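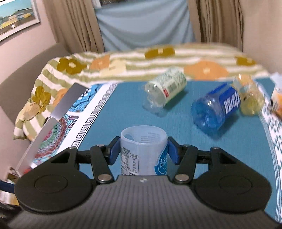 14 March 2022

Today I sat with the budget again, from after breakfast until my tea was cold two times. Kianoush wants the final list before the end of March and I still have two versions of it, one cheap and one that I believe in.

The cheap version has one gripper set from Drastis. The other has 2 sets, plus spare finger pads, plus a real hard case for transport. The difference is 856 dollars. It is not a large sum for a company, but for us it is the travel money, and I wrote it down and crossed it out so many times that the paper has a hole.

Sidra telephoned before lunch. She has read the Leinonen offer more carefully than I did. Their price is 3216 for everything, but the training day is separate and the pads are not included at all. I had understood the opposite. I felt ashamed for a moment, because I had already told Kianoush that Leinonen was "complete." She was kind and said the text is written so that people understand it wrong. Maybe. I will write to him tomorrow and correct it.

We spoke a long time about pads. My opinion is that we should plan for them like we plan for printer ink, every month a little, and not as a surprise. Bottles are light but the plastic is smooth, and if the rubber becomes tired I do not want to stop the work for a week and wait for a package. Sidra thinks I exaggerate. She would put the money in storage disks. We did not agree, so for now both lines stay in the table, with a question mark.

Stallard has still not answered about the rental. I asked them on the first of the month if a rental can become a purchase later, with part of the rent counted. If they say yes, I would take the second set from them and the problem is half solved. If they say no, then I must ask Bollcombe for the same help as last year, and I do not enjoy asking.

The task list is also too long. I wrote 100 recordings for each kind of object, bottles first, then cups, then folded cloth. Kianoush asked how many hours this is and I had no good answer. I must calculate it properly, with the time for putting things back on the table – this part I always forget, and it takes longer than the picking up.

In the evening I made the table again from zero, with a column for "must have" and a column for "can wait." The hard case moved to "can wait." I am a little sad about the case. The second set is still in "must have," and I will defend it.

Remember: ask Drastis if the price includes tax. Buy bread.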